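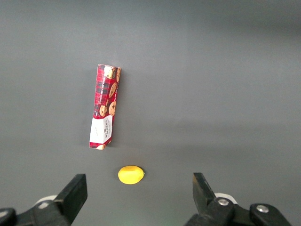
*Speaking time: 25 minutes, plus questions*

# Shortbread, or how three ingredients got so complicated

**Opening (don't rush this)**

Hi everybody, thank you for coming out to the Parnstead library, and thank you for leaving the front row for people who like to sit close to the samples!

Start with the tin-and-box question. Hands up if there was shortbread in your house in December. Keep them up if it came in tartan. Wait for the laugh, there's usually one.

Tartan packaging is so familiar that we stop seeing it. Red check, dark lines, pale lines, and your brain says "butter" before you've read a word. I love that. I could do the whole talk on boxes, but I've been told to get to the baking.

**The basic ratio**

- One part sugar, two parts butter, three parts flour, by weight
- Say "by weight" twice. Cups are where most sad shortbread comes from
- No eggs, no baking powder, no milk
- The word "short" means crumbly. Fat coats the flour, so the gluten strands stay short

Pass the two sample plates around now. Plate A is all wheat flour, plate B has some rice flour swapped in. Don't say which is which yet! People get really into guessing.

**What I tested**

I baked 7 batches in my own kitchen over the winter, changing one thing at a time. My favorite surprise was the resting. An hour in the fridge before baking made a bigger difference than any fancy butter I bought, and I bought some very fancy butter (Pedora, the cultured one, lovely on toast, wasted in here).

Rice flour gives you that sandy snap. Cornstarch goes softer, almost melty. Semolina is the wild card and I'm a big fan, but go easy or it's like eating the beach.

Reveal the plates here. Let them argue for a minute.

**Flavoring it**

Purists, cover your ears. I think lemon belongs in shortbread. Zest only, no juice, because extra water toughens the dough. Rub the zest into the sugar with your fingers until it smells like a candy store and feels a bit damp, then add the butter. If you take one thing home today, take that trick, it works for every cookie you make.

Lavender: a pinch. I mean a pinch. Skip the story about the soap batch if we're running late.

**Baking**

Low and slow, 325°F, until the edges are barely gold. Prick it all over. Cut it while it's still warm, then leave it alone in the pan until it's cool. I know. It's hard.

**Questions**

Likely ones: can I freeze the dough (yes, wrapped well), salted butter (fine, drop the extra salt), vegan version (the Tritia sticks did better for me than the tub kind).

Recipe handouts are on the table by the door. Plates back to me, please, crumbs and all.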